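Minutes of the December meeting, Clurmont Bakery shareholders

The chair, Venla Pitkänen, welcomed everyone warmly at 6:30 p.m. and thanked those who had driven over from Lamley in the rain. The minutes of the last meeting were approved with one spelling fixed.

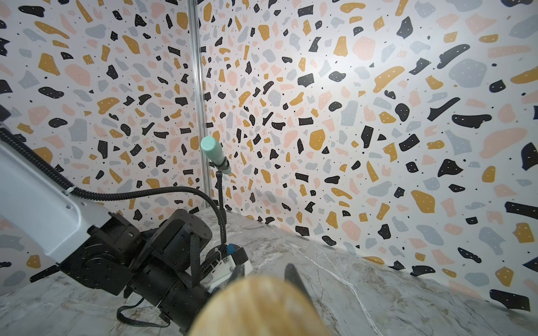
Terrazzo-patterned wallpaper at the corner.

Venla went over the offer from Wodville Foods, which would buy our 17 shops and keep the Clurmont name over the doors. We had a long and very friendly talk about it. Several members asked what would happen to the 394 staff, and Wodville has promised no changes for the first year.

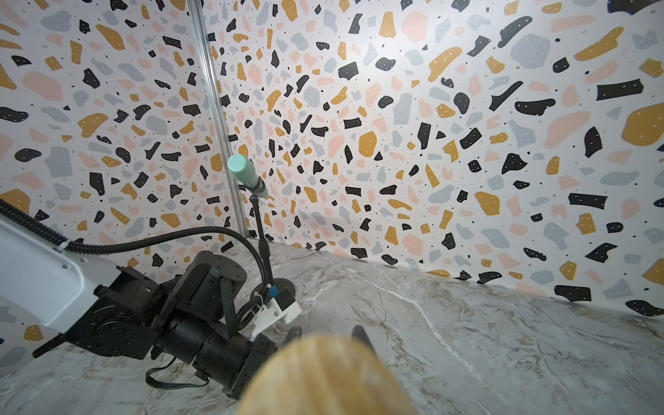
Mustonen, our lawyers, expect the regulator to ask for two of the Lamley shops to be sold first, as Wodville already trades on the same street. Their letter will be mailed to all 80 shareholders.

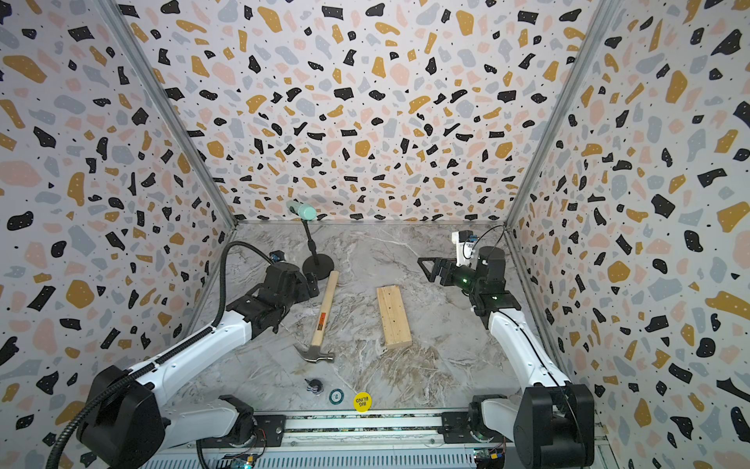
It was agreed to put off the vote until the letter has gone out. Venla will ask Wodville for a little more time. The meeting closed at 8:15 p.m.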